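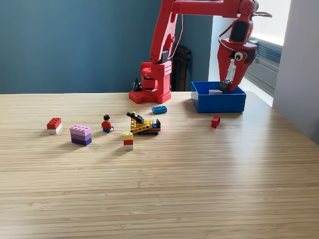 Dark gray going into the blue bin, light gray already at the bottom, the rest still on the table.

The sort is now in its second month and I have changed the method twice, so I am writing down the current version before I change it again.

Starting point: one moving carton of mixed Lego, weight unknown, contents from at least three households. I did a sample count in July by scooping out one mixing bowl and counting everything in it. The bowl held 356 pieces. Scaling by volume gives roughly 4,000 for the carton. The error on that is large, as small parts settle and the bowl came off the top.

Method one was sorting by color, all colors at once, into twelve trays. It goes quickly and the result is close to useless. A tray of black parts is a tray in which every part hides every other part. I abandoned it after two evenings and tipped the trays back in.

Method two was sorting by part type only. Finding a 2x4 in a tray of 2x4s in mixed colors is easy. Finding a 1x1 plate in a specific gray is also easy, provided the tray is shallow. The trouble was the number of categories. I reached 31 and was still inventing new ones for hinges.

The current method is a coarse split, then a fine one. The coarse split has five groups:

Bricks, any size, two studs wide or more
Bricks one stud wide
Plates and tiles
Slopes, wedges and curves
Everything else (wheels, Technic, figures, plants)

The fine split is done one group at a time, and only when the group fills its bin. Bricks get divided by color at that stage and the others by shape.

Grays are the exception. I pull both grays out during the coarse pass and drop them in the blue bin regardless of type. The collection has old and new versions of light gray and dark gray, which makes four shades, and they can only be told apart next to each other in daylight. I do those separately, before 12, at the table by the window. Under the ceiling lamp I misfiled enough old dark gray that I had to redo the whole batch.

Bins. The open-topped ones with straight walls are better than anything with a taper. They pack against each other with no gap, and a hand goes in flat along the side. I tried the Caver stackers first, which narrow toward the base, and lost a good part of each shelf to air. The Evero drawers are fine for small parts but the dividers are thin and 1x1 rounds get under them. I fixed mine with a strip of felt along the bottom edge of each divider.

Table. Light wood works better than the dark desk I was using before. Black and dark gray parts stand out against it, tan parts do not, and there are fewer tan parts. Keep the number of loose pieces on the surface low. I put out a small handful, clear it, and put out the next. Tipping out a full heap feels productive but most of the time then goes into moving the same pieces aside.

Rate. With the small-handful approach I got through 560 parts in one evening on the coarse split. The fine split is slower by more than half, and plates are the worst of it, mainly from prying pairs apart. Use the separator. Do not use teeth or a table knife, as both leave marks.

Washing comes after sorting for me. Lukewarm water, dish soap, mesh bag, then a towel overnight. Anything with a sticker or a metal axle stays out.

Still open: labels. I have been writing on masking tape, which lifts at the corners after a week or so. The next attempt will be paper slips in the card holders from Irnetti, if they fit the rim.

Last updated: July

Comments (3)

brickdust
I keep old and new gray together and have never regretted it. Depends what you build, I suppose.

mlo_77
What do you do with minifigure hands? Mine end up in every bin.

plateau
Seconding felt under the dividers. I used it in a Kang cabinet and it has held up for two years.

Related posts
Felt strips for drawer dividers
Washing old plastic bricks without fading them
Shelf depth and why I cut mine down
Counting by volume: a short test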